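Bench notebook, May
Wednesday, started 7 am, kettle on

Undutora glaze trials, batch with the local ash. Carrying on from the last page, which has tea on it.

Kiln was at 117 when I came in, so no peeking. Went and sieved ash instead. The Pumphrey ash is a different colour from last time, greyer and a bit greasy between the fingers, and I suspect someone has been burning more than redgum in that stove. I asked for clean hardwood. What I got had two nails and a bottle top in it. Picked them out with the tongs, washed the lot twice, poured off the lye water (gloves, please, I still have the thumb from last winter) and left it to settle in the tall bucket.

Opened the kiln at lunch. It was under 100 by then and I am not made of stone.

Results, top shelf down:

Tile A, straight Caltach recipe. Glossy, pale green, pooled nicely in the stamped lines. Perfectly good. Looks like every other celadon at every other market.

Tile B, same with 20 per cent of the feldspar swapped for ash. Runnier. Lovely broken surface on the shoulder, like wet bark, then a fat roll at the foot that stopped a whisker short of the shelf. Would use this on the outside of a bowl if I could trust myself to leave a decent bare band at the bottom. I can't, on past form.

Tile C, the one I had hopes for. Brown. A flat, sulking, school-hall brown. I'd written "expect blue" beside it in the plan and even underlined it. Leaving that in the notebook as a lesson in humility.

Tile D crawled. Bare patches the size of a fingernail with the glaze bunched up around them. Could be dust on the bisque, could be that I put the second coat on before the first had dried. I know which one I'd put money on. Do it again properly before blaming the recipe.

Tile E, no notes, because it is stuck to tile D.

Shelf wash is getting thin on the left side of the middle shelf. Needs scraping back and two fresh coats before the next glaze firing. Whoever does it, wear a mask, and do it outside where the dust can bother the magpies.

Cones: the guard cone was well down, the middle one was bent with its tip touching, the hot one was just thinking about it. So we were where we meant to be, near enough, and the controller was telling the truth for once. The bottom shelf still fires cooler. Put anything you are fond of in the middle.

Afternoon. Mixed a fresh test of the Nurnisa slip to go under B. Too thick the first time (it stood up in the bucket like custard), so thinned it with a splash at a time until it ran off the stick in an unbroken string. Forgot to write down how much water. I have now written down that I forgot, and that is progress of a sort.

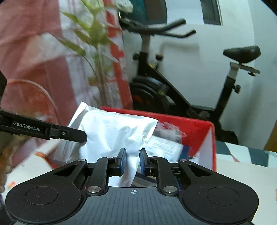
Labels again. Pencil does not survive a firing, and neither does texta, whatever it says on the packet. Use the iron oxide wash and the small brush, and write on the BACK of the tile, before glazing. Tiles with no number go in the garden path. There is quite a lot of garden path now.

Also, the good scale has drifted. It read 7 grams with nothing on it, and I only noticed after weighing out the whitings. That might account for tile C. I would like it to account for tile C. Re-zeroed it, moved it away from the heater, and will weigh that batch out from scratch to be fair to everyone.

Next firing:
B again over the Nurnisa slip, one coat and two coats
C again with a scale that works
D again, bisque wiped down, coats allowed to dry
new ash from the tall bucket, once it's dry and through the fine sieve
nothing at all from E until I can get a chisel under it

We are low on cobalt and out of sponges. The sponges are more urgent. Cobalt can wait until I've earned it.

Kiln lid propped, vents open, power off at the wall. Bucket lids on. Ash is still settling, leave it be.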